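May 2017

I am living in Vilnius since last August and I still drink tea like my grandmother taught me, which means too strong and with lemon. So it was a surprise for my friends when I said that I want to spend a whole Saturday only on tea shops. They know me as a person who buys the cheapest box and keeps it for a year.

I started at Zilletti, near the station. The name sounds Italian, but the owner is from Kaunas and she sells mostly black teas from Georgia. I did not know before that Georgia grows tea. She let me smell four tins and I chose the one with a smell of dried plums. A small pot costs 2 euros and you may ask for hot water again without paying. The chairs are not comfortable, I must say, and the door does not close well.

After that I walked to Plalta, and this is a more serious place. They have a list of 80 teas, printed on very thin paper, and the waiter stands next to you while you read it, so I felt I should hurry. I took a green one from Korea. It tasted like soup of young peas, and I mean this as a compliment. My neighbour at the long table was drinking something smoky that filled the whole room, and I was a little jealous. 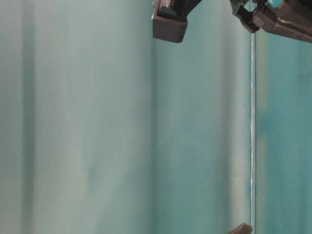

Mostly teal, with dark brown and almost black parts at the top.

The last stop was Rarko, on the other side of the river. It is more a shop than a tea room, but there are two small tables by the window. I bought 100 grams of a dark oolong and also a cup with a lid, because my old one has a crack. On the way out I saw a poster for a tea evening in the Lukoševičius bookshop. You pay at the door and bring your own cup. I will go if I finish my work in time.

What did I learn? That water is more important than I thought. At Plalta they use filtered water and heat it only to 80 degrees for green tea. I tried the same at home with my kitchen thermometer and the tea was much less bitter. I also threw away the old cheap box, it smelled of the cupboard. For the mornings I keep the lemon, but only in the black one.

If you know a good place in Užupis, please write it in the comments. I have still many Saturdays.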